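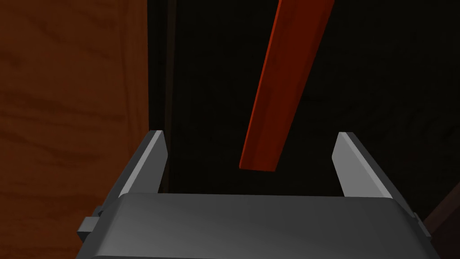

Wrist view in the simulator. Jaws open, orange-red bar overhead, nothing touching yet.

Driving Lessons: A Gallery From the Finon Teleop Desk

Finon teaches robot arms to do household chores by having people do the chores first, through the robot, badly, and then a little less badly. The arms live in a simulator called Tanska. The people live at a desk on the second floor of the Rutkowska building, between the printer and a window that doesn't open. I have been one of the people since June.

The job title is "demonstrator," which sounds like you should be carrying a sign. You hold a controller, you look at a screen, and you move a gripper through a rendered house until it has done what the task card says. The software writes down everything your hand did. Later a model studies the recordings and tries to copy you, including the part where you sneezed.

Our target for the first batch was 3,000 keepable demonstrations spread across the whole card deck. I was handed the reaching cards, on the theory that reaching is easy. Everyone who has ever reached for something believes this.

The view from the wrist

Most of what we work from is the wrist view. It rides along with the gripper, so the gripper is always at the bottom of the screen and the world swings around behind it. You get used to this in a day or two. Before that you lean. Every new driver leans, whole body, chair included, as if the room might tip far enough to help.

There's an overhead view too, in a small window, and the official advice is to check it often. I check it the way I check my tire pressure.

Coming at the bar from underneath, as in the first picture, you've got a decent look at the end of it and only a poor idea of how far off it is. The dark wood behind doesn't help. Rendered wood that dark has hardly any grain to judge distance by, so you creep upward in small nudges and wait for the contact light on the controller. My early takes have pauses in them long enough to make a sandwich. The trimming script removes pauses, for which I'm grateful, and it also keeps a count of them, for which I'm less so.

The controller

We use the Trolledow handset. It has a stick, a squeeze trigger for the fingers, and a clutch button that lets you move your own hand without moving the robot's. The clutch is the whole art. Hold it down, bring your arm back to somewhere comfortable, let go, carry on. Forget to hold it down and the gripper follows your elbow into the furniture.

The trigger is proportional, so half a squeeze is half closed. This is a lovely feature for people with calm hands. I drink coffee, and for my first week the fingers in my recordings looked like they were trying to get a waiter's attention.

House rules for a good take, as taped to the monitor by someone before my time:

Start with the jaws open.
Line up before you move in.
If you miss, back out and try again in one smooth motion. Do not poke.
Do not talk to the robot. (This one has been crossed out and written back in twice.)

The poking rule matters more than it looks. A model trained on poking will poke. We had a set of takes early on where one driver, who shall remain the author of this page, tapped the side of a rod before closing on it, every single time, out of something like superstition. The first trained policy did it too. It tapped, it waited, and it closed. I have never felt so seen by a piece of software.

The tile corner

The reset can leave you facing any old way, and part of the exercise is finding the job again. I had trouble with this one: orange-brown tile off to one side, a plain gray-green wall filling the other, and a pale rod coming in low on the left with its blunt end near the left finger. The fingers were open and aimed at the corner, where there was no work to be done whatsoever.

The temptation is to swing the wrist hard over. Don't. At that range a fast swing will knock into whatever is closest, and the take gets flagged. Back away along the direction the fingers are pointing from, turn in free space, come in again. It costs a few seconds and feels like parallel parking with an audience.

The black strip alongside the rod had me going for a while as well. It could be the shaded side of the thing or its shadow, and from the wrist I couldn't tell. I treated it as solid, on the grounds that a shadow won't mind. 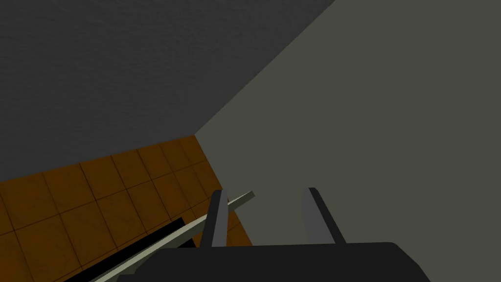

What gets kept

At the end of a shift the takes go to review. A reviewer plays them at high speed and marks each one keep, trim or bin. High speed is unkind. Everything you thought was careful looks like dithering, and everything you thought was brisk looks like an assault.

My first full set was 124 takes on the reaching cards. Of those, 26 were binned outright. The notes on the binned ones were short. "Drift." "Drift." "Drift and poke." "Fell asleep?" (I had put the handset down to find a pen, and the gripper spent a long while admiring a wall.)

The trims are more instructive, if you can stand to watch them. Mostly they cut the beginning, where the driver is working out what's in front of them. I used to resent this, having put real effort into my confusion. But a model that has learned to hesitate for eight seconds before every reach isn't much use to anyone, and I gather the customers can hesitate on their own.

The second set went better. I'm now at nearly 400 kept takes, and my name has moved off the bottom line of the board by the printer. The person below me has been on vacation.

If you're coming to drive

We put new drivers on the wrist view first thing, with the overhead window closed, for one hour. You'll hate it. Bring a sweater, as the vent above desk two blows straight down, and take the chair with the blue tape on it, because the other one sinks.

Left-handed handsets are in the bottom drawer. Please charge them when you're done. The clutch on the older one sticks a bit in the mornings, so squeeze it a few times before you load a card, and if the gripper heads off for the far wall on its own, let go of everything and press reset.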